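Moving from stone plaster to printed models: what changed in our lab

I have worked at the bench in a small dental laboratory for most of my adult life, and until recently nearly every crown we sent out had been fitted on a plaster model first. That has changed at Simumgate over the past year and a half. A few people have written to ask how it went, mostly technicians in labs the same size as ours, so I am putting it down in one place.

There are five of us. I do crowns and bridges, Kiprono Masanja does the design work on the computer, Catherine Pollock handles dentures and finishing, Edit Kerekes does ceramics and Nassoro Masanja looks after deliveries, the books and the phone. Kiprono and Nassoro are cousins, which confuses the dentists when they ring up asking for Mr Masanja.

The reason for changing was simple enough. More and more of our dentists bought intraoral scanners. At first one surgery sent us scans, then three, and by last August 70 per cent of our cases came in as files. With no impression there is nothing to pour. We were sending the files out to a milling centre called Jirum to have models made, waiting two days for the parcel, and paying carriage on top.

I was against buying a printer. I had seen printed models at a trade day some years back and they were poor things, with soft edges at the margins and contacts that could not be trusted. Edit had been to a course and said they were much better now. She brought two back with her and I put my own dies against them under the microscope. I could still find fault, but I had to look for it.

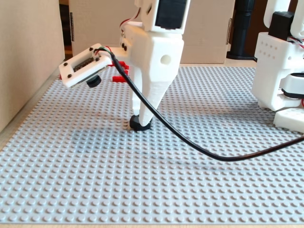 We went for the Lema, which is a mid-sized resin printer with a heated tray. We looked at a cheaper one and a much dearer one. The cheaper one had a build plate that would take only three full arches, and on a busy day we need more than that. The dearer one would have meant borrowing. The model resin is from Rarex, in the grey. They also do a sand colour that looks more like plaster, and I asked for that to start with out of habit, but Edit finds it harder to judge shade against and we went back to the grey after the first bottle.

The first month was not good. Models came off the plate with a slight bow across the back, so a full arch would rock on the articulator. I blamed the printer and the supplier blamed the washing. In the end it was a bit of both. We were leaving the models too long in the alcohol, and we were printing them hollow with walls that were too thin. Kiprono thickened the walls and put a bar across the heel of each arch, and the rocking stopped. He takes the bar off with a disc after curing. It costs a bit more resin and I don't mind paying for it.

The other trouble was the removable dies. With plaster you saw the die out and it goes back on its pin in the same place every time, provided you have done it properly. With a printed model the die is a separate piece that drops into a socket, and the fit depends on an offset that you set in the software. Too tight and you force it, and then it sits high. Too loose and it turns. We printed the same quadrant over and over with slightly different offsets, marked each one with a pencil, and chose the one that clicked in without any effort. Then the weather turned cold and we had to do it again. The room has a heater on a timer now, set for six in the morning, and it has been steady ever since.

I would tell anyone starting out to write down the settings every time they change them. We did not do this at first. Three of us were adjusting things without telling the others, and there was one bad Saturday when we came in to catch up and printed a whole plate of dies that would not seat in anything. There is a notebook next to the printer now with a pen tied to it.

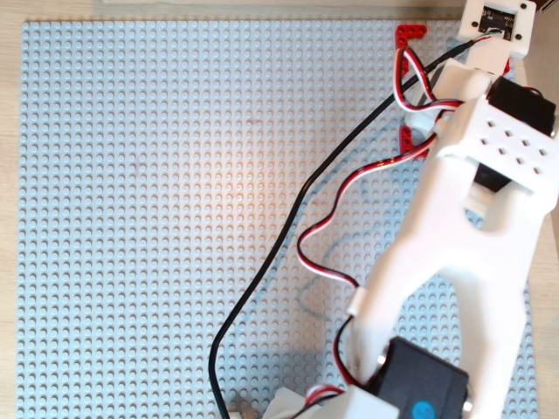
The cost is hard to put fairly. If I only look at materials, a printed model is dearer than plaster. A bag of stone goes a very long way. But that leaves out the pouring, the trimming, the pinning and the sawing, and the cleaning up after all of it. I used to spend the first part of every morning at the trimmer. Kiprono now sets up a plate before he goes home and it is ready for washing when Catherine gets in. Against what we were paying Jirum, including carriage, the difference is plain to see in the monthly figures, and Nassoro is content with it, which is not a thing he says lightly.

We still use Jirum for zirconia. They have a five-axis mill that we could never afford and they are good at what they do. I rang them before we stopped sending models, as I did not want them to find out from an empty inbox. They were decent about it and said that half their small labs were doing the same.

Remakes are the figure I watch most. Crowns coming back for a tight contact went up for the first few weeks and then fell to a little under where they had been with plaster. I had expected to lose some accuracy and put up with it. Some of the improvement will be down to the scans and has nothing to do with us. Crowns coming back for an open margin have not changed at all.

Not everything has gone over. Catherine still pours plaster for full dentures and will go on doing so. Most of our denture cases come as impressions anyway, and she processes on the model in a flask, with heat and pressure, which the printed resin is not made for. We also keep plaster for two dentists who prefer an impression for long bridges. They have good reasons and their work fits, so I leave them to it.

Storage was a small surprise. We keep models after a case goes out, and the back shelves were always full of boxes of plaster. With printed ones we hold on to the file and throw the model away after 40 days. Case 3212 came back for a new crown on the next tooth along, and Kiprono printed the old model again in an afternoon. Before, I would have been up a ladder looking for a box.

The waste does bother me. Used alcohol and part-cured resin cannot go down the sink, so we have sealed drums and a collection that we pay for. Gloves as well, far more than we used to get through. Edit got a rash on her wrist from uncured resin in the second month and wears the long ones now. If you are working out your own costs, put the gloves and the collection in from the beginning. I left both out and had to do my sums again.
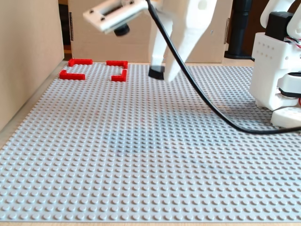 Do you still check every contact by hand on a printed model?

We check every one, the same as before. I use thin articulating foil between the crown and its neighbour, and it should just drag as it is pulled through. The only change is that we print a second, solid model with no removable die for anything with two or more contacts, and the final check is done on that one.

I will write separately about the articulator mounts, which took longer to sort out than the models did. Edit has also promised me some notes on staining against grey resin, and I will put those up when she has written them.

Neema Mussa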